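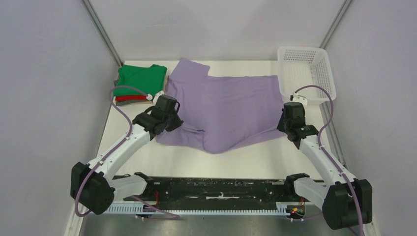
Figure 4. The folding cell at the Grunley site, with a purple garment on the table, a stack of folded clothes at the back left and a basket at the back right.

4.2 Laundry folding

Folding was the second of the household chores in our test set. It is also the one that owners of small laundries asked us about most often when we visited them in October. The task given to the system was simple to state. It had to take one garment at a time, spread it on the table, fold it and add it to a stack. No person was allowed to touch the cloth once a run had started.

We recorded 400 runs with tops of different sizes and fabrics. A run counted as a success if the folded piece stayed inside a template placed over it afterward and no sleeve stuck out. Two raters, Defne Avcı and Severin Danzer, scored each piece without knowing which control program had been used. By this measure 195 runs succeeded, or just under half. The program trained on the Plerkent demonstrations did better than the scripted one on thin shirts. On heavier knits there was little to separate them.

Most of the time in a run went into finding an edge that could be held. Once both grippers had a good hold, the fold itself was quick. The step in Figure 5 is the one we treat as the start of a fold: the cloth is held at two points and the edge between them is pulled straight.

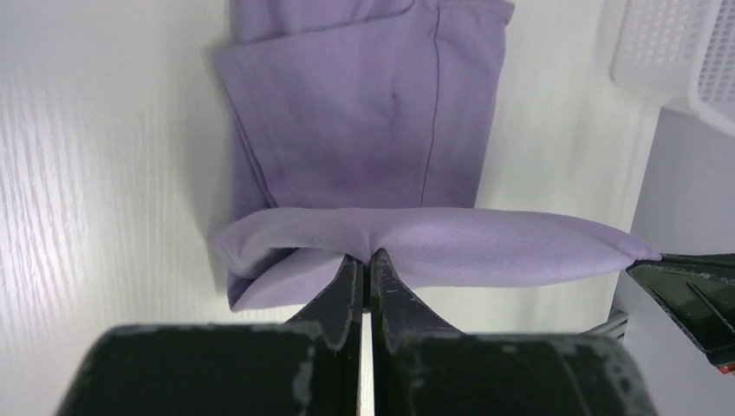 Figure 5. Two grippers holding a rolled edge of the lavender garment, seen from a gripper camera.

A person doing the same job feels whether one layer or two has been picked up. Our system had no touch sensing and had to judge this from the camera views alone. Picking up an extra layer was the most common fault in the failed runs, and it was rarely corrected later. The program would carry on with the fold as planned and leave a twisted piece on the stack.

Pale cloth on a pale table made matters worse. Edges that a person finds at a glance gave very little contrast in the close views, and the edge detector often settled on a crease in the middle of a panel.
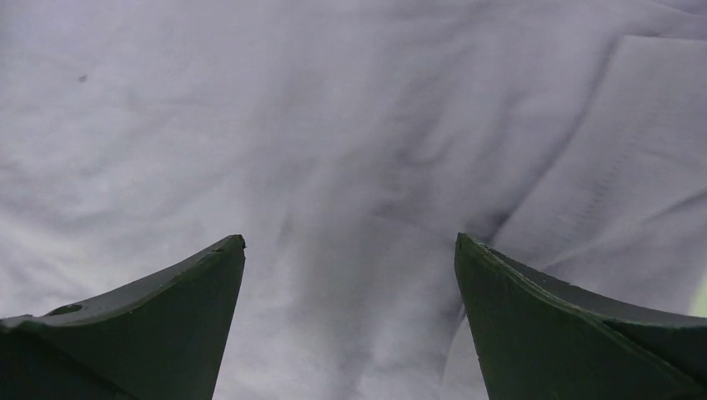
We tried stronger light from one side, which helped with creases but made the stitching harder to pick out. In the end the even lighting was kept for all scored runs. Kosmas Karamanlidis later trained the edge detector again with 4000 extra labeled views, and the rate of false edges dropped. Those runs are not part of the totals given here.

Speed is a separate question. The median run took nearly 50 seconds, counted from the first contact with the garment to its release on the stack. The staff at the Seidel laundry fold a similar top in a small fraction of that time while talking to each other. For a home user the slow pace may matter less - the machine can work while the person does something else - but a failed piece still has to be found and folded again by hand.

Hanging the garment in the air before laying it down gave flatter results than dragging it across the table. It also cost time, and long tops did not always clear the surface. We left the choice to the program.
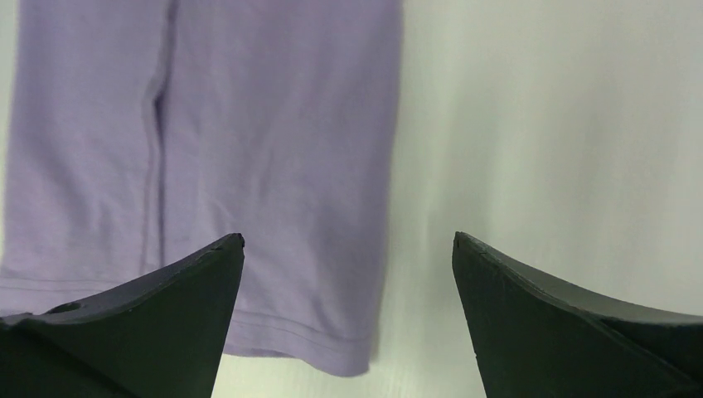 4.3 Sorting and putting away

The third chore used the same arms with a set of open bins in place of the folding area. Items were drawn from the Trakum list described in Section 3, and each had to be placed in the bin for its type. Socks were scored in pairs.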